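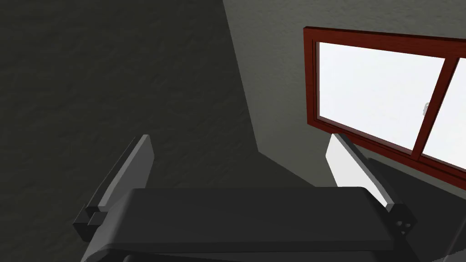
Section 4: Setting up a co-op session

You can play the whole of the Vonik campaign with one other person, either on the same sofa or online. The steps are the same on console and PC unless a note says otherwise. Both players must have finished the opening chapter, up to the point where the ferry leaves Gurnik, before co-op is unlocked.

4.1 Before you start

Check that both copies of the game are on the same version. The version number is in the bottom left corner of the title menu. Build 1174 or later is needed for online co-op. Older builds can still play on the same sofa, but they will not show the Online tab at all.

You will also need:

A Pralten account for each player (online only)
Two controllers, or one controller and a keyboard (same sofa only)
At least 3000 MB of free space for the co-op save files and the extra voice lines

4.2 Linking your Pralten account

1. From the title menu, choose Options, then Account.
2. Select Link Account. A six-letter code is shown.
3. On a phone or computer, sign in to your Pralten account and open the Devices page.
4. Type in the code and press Confirm.
5. Go back to the game and wait for your player name to show at the top of the menu.

The code lasts for 40 minutes. If it runs out, leave the Account page and open it again to get a new one.

Note: An account can be linked to one console and one PC at the same time. Linking a second console removes the first. Your saves stay on the first console but can't be used for online play until you link it again.

4.3 Hosting an online session

1. Load the save you want to play. The host's save decides the chapter, the difficulty and which side quests are open.
2. Walk to any campfire and hold the Interact button.
3. Choose Open Session.
4. Set the session to Friends Only or Code. Friends Only is the default.
5. If you picked Code, pass the code to the other player.
6. Wait for the second lantern beside the campfire to light up, then press Start.

The host plays as Honorato's apprentice and the guest plays as the ferryman. Roles can be swapped at any campfire by choosing Swap from the same menu. Each player keeps their own outfit after a swap, but tools stay with the role.

Caution: Do not open a session from a save made during the lighthouse chapter on builds older than 1174, even if you only mean to play on the same sofa. The save may be marked as co-op only and you will not be able to go back to it alone. Make a copy in another slot first.

4.4 Joining as a guest

1. From the title menu, choose Co-op, then Online.
2. Pick the host from your friends list, or choose Enter Code.
3. Select the save slot where your rewards should be kept.
4. Press Ready.

Guests keep coins, recipes and outfits. Story progress is saved for the host only. If you want both players to move forward in the story, take turns at hosting and play each chapter twice.

Note: If your friend's session is not in the list, press Refresh once and wait a few seconds. Sessions set to Code never appear in the list.

4.5 Playing on the same sofa

1. Turn on the second controller before you load a save.
2. Load the save and press Menu on the second controller.
3. Choose a split: side by side, or top and bottom.
4. Press Ready on both controllers.

The split can be changed later under Options, Display. Text is smaller in the side by side view, so turn on Large Subtitles if you sit far from the television. On PC, the keyboard always belongs to the first player. This can't be changed in the current build.

4.6 If the connection drops

The game pauses for both players for 36 seconds and tries to reconnect. If it can't, the host carries on alone from the same spot and the guest goes back to the title menu. Anything the guest picked up after the last campfire is lost.

To rejoin, follow 4.4 again. The host does not need to open a new session unless they have also quit.

If drops keep happening:

Use a cable in place of wireless if you can
Close other downloads on the same console
Turn off Cross-Play under Options, Network, if both players are on the same kind of machine

4.7 Changes to this section

November 16, 2021: steps for swapping roles added. The caution in 4.3 was rewritten after a report from Nivaldo Damasceno. The old note about voice chat, written in August, has been moved to Section 6.

For button layouts, see Section 5.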